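Gripper corner: two weeks with the wide fingers

If you've walked past my desk lately you'll have seen the same brown marble counter on my screen from breakfast until I pack up, and you've probably wondered whether I ever look at anything else. I don't! I've been trying out two finger sets for the Choo project in simulation, and Orestis Chatzigeorgiou asked me to write it up for the newsletter so that people stop asking him about it in the kitchen.

Quick recap for the Wurncombe folks who weren't on the call. We have one arm, one black two-fingered gripper, and a simulated counter we can scatter with whatever the object library has in it. The narrow fingers are what we've used since spring. The wide ones are flat plates, much more like a pair of paddles, and the pitch was that they'd be kinder to odd shapes. I wanted to know if that was true before we spent money on the real thing.

I ran 1000 grasps with each set, split over 9 objects, same controller, same closing speed. The only thing I let myself change was the approach height, and I ended up leaving that alone too after the first evening.

The seed pod was my favorite (and my nemesis). It's curved, it's fat at one end and pointy at the other, and it lies low on the marble. You'd think the wide fingers would just scoop it up. What you find out from the wrist view is how much of your picture those plates eat. With the fingers open you can still look down the gap and line up on the pod nicely, but anything sitting down at the lower right is mostly hidden behind black plate, and I spent a lot of time fussing with the camera mount before I accepted that.
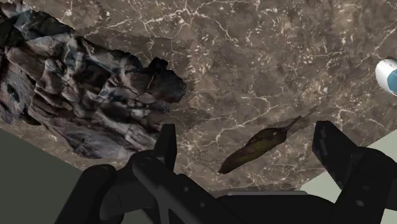
So which one wins?

Depends on what you're picking up, sorry. On the pod the wide fingers held in 69 percent of the tries, and the narrow ones were well behind. The narrow set kept pinching it near the tip, and then the heavy end swung and off it went. Plates give you more to hang on to. I was pretty pleased with that and went home feeling clever.

Then came the cloth. Oh, the cloth! A crumpled rag is a mean thing to hand any gripper, and the wide fingers are just clumsy with it. They land on a fold, push it down flat, close on nothing much and come up with a little corner if you're lucky. The narrow fingers can get down between the folds and grab a proper bunch. If your task has any wiping or folding in it, I'd stay with the narrow ones for now.

I also want to say a word for the second camera, the one that looks over the counter and gets the arm in as well. I had it switched off for the first few days to save on render time and that was a dumb economy. The wrist camera is great for the last bit of the approach, but it can't show you that your forearm is coming in right over the spray bottle. I had a whole batch of failed runs I'd blamed on the fingers, and when I replayed them from the outside view it was the arm bumping things on the way in. I threw those out and ran them again, which took most of Thursday.

The layout I keep going back to for cloth runs has the rag in the middle by the back wall, with the tall clear cup off to the left of it and the soap bottle nearer the front. It's a good one for comparing fingers. The gripper has to drop in from above without much room to be sloppy, and the cup is see-through enough to give the object detector a hard time. (Brarar people, if you have a trick for clear plastic, please come and find me. I've tried turning the lighting up and down and I'm out of ideas.)

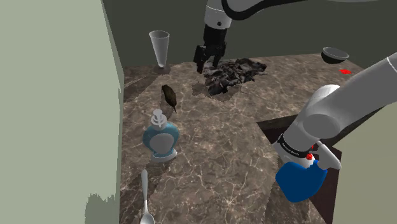
Open gripper over the cloth, as seen from the second camera.

A few of you asked about the controller. It's the stock one from Bondinance with the force limit turned down, and I haven't tuned it separately for each finger set. I know, I know. The wide fingers would probably do a bit better with a slower close, and that's on my list for the next round, along with the spoon, which neither set picks up well enough for me to want to print a number.

If you'd like to try either set yourself, the configs are in the shared folder under my name, and the object list is in there too. Please copy the folder before you change anything in it!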